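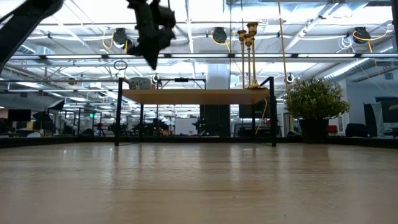 June
By Ward Michiels

Section 4: Getting the oil on

Okay, you've sanded, you've vacuumed, and you've wiped everything down with a barely damp cloth. If you skipped any of that, go back to Section 3, please. I'll wait. I've put oil over dust exactly once and I spent the next evening scraping it off with a fingernail.

This part covers the first coat of Muson hard oil on a bare wood top. It works the same for a desk, a sideboard or a dining table. I do all mine in the back half of our garage in Irnerport, door open, radio on, usually starting at 8 in the morning so the top is safe to leave by lunch.

What you need within reach before you open the can:

- the Muson oil, stirred (stirred, not shaken, bubbles are a pain)
- a short-pile roller or a folded cotton pad
- a white Edano pad for rubbing in
- a pile of clean cotton rags, more than you think
- nitrile gloves
- a metal bucket with water in it and a lid

CAUTION: Oily rags can heat up and catch fire by themselves. I mean it, this is the one thing in the whole guide I get bossy about. Every rag goes straight into the bucket of water when you're finished with it, and the lid goes on. Don't ball them up and toss them in the trash.

1. Clear the top completely and move anything you like at least one room away. Oil gets on things. I have a lampshade that can confirm this.

2. Check the room. You want it comfortable, somewhere you'd happily sit in a T-shirt, with a window cracked open. Direct sun on the wood makes the oil tacky before you've had a chance to work it, so pull the blind if you need to.

3. Stir the can for a good couple of minutes, right down to the bottom. The thick stuff settles. If yours has been sitting in the store a while there'll be a sort of sludge down there, and that sludge is the part you paid for!

4. Pour a small puddle near one end and spread it with the grain. A puddle the size of a pancake goes a lot further than it looks. Keep going in long strokes until the whole top is evenly covered, and do the edges last.

Note: If the oil disappears into one patch right away, just give that patch a little more. End grain is especially thirsty. I keep dabbing at it until it stops drinking.

5. Leave it alone for 12 minutes. Set a timer. The can gives you a wider window than that, but I've tried both ends of it and this is where I've settled.

6. Rub it in with the white pad, small circles first and then long straight passes. You'll feel the drag even out under your hand. This is my favorite bit, I could do it all day.

7. Wipe off every bit of oil that's still sitting on the surface. Use a clean rag, turn it often, and swap it when it stops picking anything up. Then crouch down at one end and look along the top toward the light. Wet patches will show up as brighter streaks. Wipe those too.

CAUTION: Don't leave a thick layer because you want more shine. It dries gummy, it stays gummy, and plates will stick to it. If you want more shine, you build it with a second thin coat and a buff.

8. Let it dry overnight with some air moving, but don't point a fan at it (hello, dust and cat hair).

9. Run your palm over it the next day. If it feels a bit furry, that's raised grain. Take a sheet of 4000 grit, go over the top lightly by hand with no pressure at all, and wipe off the powder. If it still feels sticky, give it another night before you touch it with anything.

10. Repeat steps 3 to 8 for the second coat, using maybe half the oil. I do 2 coats on furniture that gets used every day. A third doesn't hurt, but I've never been able to tell.

Note on color: the clear oil makes pale wood look warmer, and some people hate that. Verstraete sells a white-tinted version that holds it back a little. Test either one on the underside first and let the test patch dry completely, wet oil always looks darker than what you end up with.

Using it afterward

You can put light things back after a day or so. Hold off on vases, hot mugs and anything with rough feet for a full week, and stick felt pads on whatever has metal legs. My own dining table has been going for over 4 years on this routine, with one fresh coat each winter.

If you already have a white ring or a scratch, skip ahead to Section 6, where I cover fixing one spot without redoing the whole top. Section 5 is all about legs and undersides, and you can do those while the top is drying if you're feeling keen.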